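Tuning grasp filtering for bin picking in Kitorix

This page covers the filtering stage between the grasp sampler and the motion planner. It assumes a calibrated fixed camera, a working arm driver and a bin model already loaded in the planning scene. If the bin model is missing, do that part first. The filter reads wall positions from it and silently accepts everything when it finds none.

Step 1. Set the sampler count

Open the cell configuration and find the sampler block. The default is 800 candidates per cycle. Leave it there while tuning. After filtering is stable you can drop to 400, but below that narrow objects tend to lose all their candidates near the walls.

Step 2. Define the wall margin

The margin is measured from the outermost point of the open gripper, hoses included. Most rejected plans at this stage come from a collision model that stops at the flange. Attach a second body for the fingers and a third for the hose loop, and mark both as part of the tool:

tool.bodies = flange, fingers, hoses
filter.wall_margin_mm = 12
filter.tilt_max_deg = 25

A bin with sloping walls needs the tilt limit as well. Without it, the sampler treats the slope as a graspable surface and proposes approach directions normal to the wall.

Step 3. Score by object part

Turn on part scoring if the bin holds mixed household items. With a brush, the handle and neck give a narrow grasp with good closure, while the head is wide and the bristles return noisy depth. Set the weight for narrow regions to 0.7 and the weight for depth variance to 0.3, then run one cycle in preview mode.
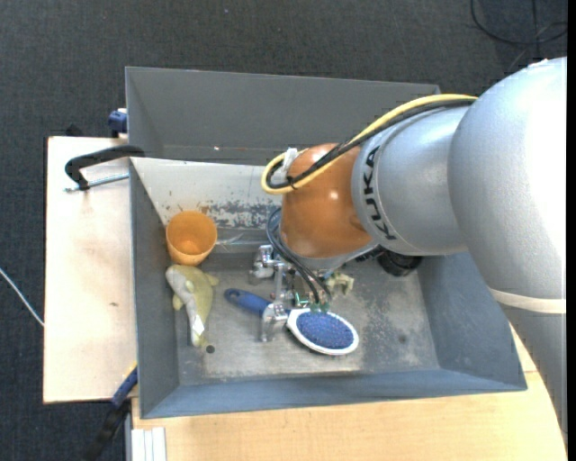
Shehu writes that the variance weight should be higher when anything transparent is in the bin, and that 0.5 worked better in the Drendmont cell. Clear plastic came back from the depth camera as holes, and the low setting let candidates through on the hole edges. The cost was a few good grasps lost on glossy cups.

Both values are reasonable starting points. If you raise the variance weight, lower the narrow-region weight by the same amount. The scorer does not normalize the sum, and the accept threshold will drift if the total moves away from 1.

Step 4. Check the approach path

A candidate that passes the filter can still fail in the planner. Enable path checking for the last 200 mm of the approach:

planner.check_approach = true
planner.approach_mm = 200

Clamps on the bin rim have to be in the planning scene too. Simple boxes are enough. Make them slightly oversized and name them by side, so the log tells you which one blocked the path.

Step 5. Read the reject log

Each rejected candidate gets one code:

W wall margin
T tilt limit
S score below threshold
P approach path in collision

If W is more than half the list, check the tool bodies before touching the margin. A high P count with low W usually points to a clamp box or a wrist configuration – try the alternate elbow solution first.

Configuration files written for Parance 2017 load without changes, except that wall_margin was in meters there. Convert it by hand. The importer does not warn about it.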